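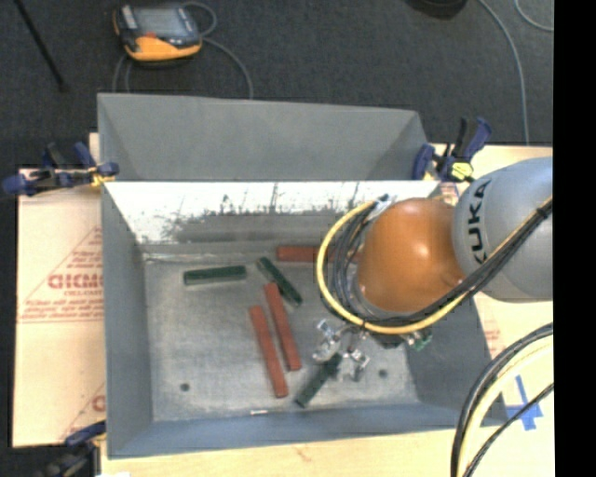 Grey metal bin with red and green blocks, on a light wood top

Print this message | E-mail this message

Re: [Plaltness-garden] Rain barrels and the smell

Fri 14 August

Demetrio Iglesias wrote:
> Mine has started to stink again. I emptied it in March and scrubbed
> it with vinegar, and by now it smells like a pond. Do you all run
> yours dry between storms or leave them full? Also the spigot drips
> and I'm out of ideas.

Hi Demetrio, and hi everybody else I haven't seen since the plant swap!

Ours did the same thing two summers running. What was feeding the smell was maple junk coming down the gutter -- all those little helicopters -- and turning to soup at the bottom. I put a piece of window screen over the inlet, held on with a bungee cord, and I clean it off when I remember (so, after every second storm). The water has been fine for the tomatoes all season. I still wouldn't put it on lettuce, but my sister does and she's the one with the nice lettuce.

I leave it full. I know Vastura's leaflet says to drain between rains, but we went 3 weeks without a drop in July and I'd have been pretty sore about dumping it. With a tight lid and the screen I haven't had mosquitoes either.

About the drip: is yours the Zudberg barrel with the plastic spigot? Take it off, throw away the flat washer, and get a thicker rubber one at Tiedemann. Hand tight, then a quarter turn with pliers and stop there. I cracked one by being enthusiastic. Don't bother with silicone on the outside, it peels right off the first hot week.

Does anyone have two barrels hooked together? I'd like to add a second one by the shed but the ground slopes and I can't decide if it goes uphill or down. My neighbor says they have to be dead level or one just overflows all day.

Bring jars Saturday if you want dill seed, I have way too much.

Marcy

We use cookies to remember your list settings. OK | Read more

Contact the list owner | Copyright Plaltness Garden List | Back to top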